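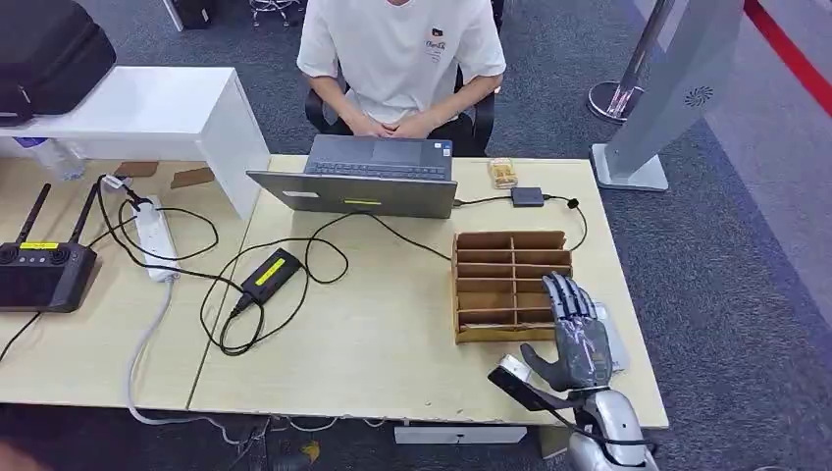
Page last changed: June, 16:02

Minutes, Urkwood office, tables and cables

Present: Vilja Manninen (chair), Eetu Ruotsalainen, Hiu-tung Chu (minutes)
Absent: Donnie Mowat

1. Cables. Eetu will tie the cables by the power adapter – also the gray one going down to the floor.

2. Cardboard organizer. It stays on the right table. Hiu-tung writes names on the slots.

3. Water bottle. To be picked up.
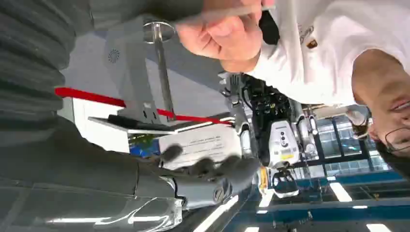 At the tables, Urkwood.

4. Next meeting in the same room.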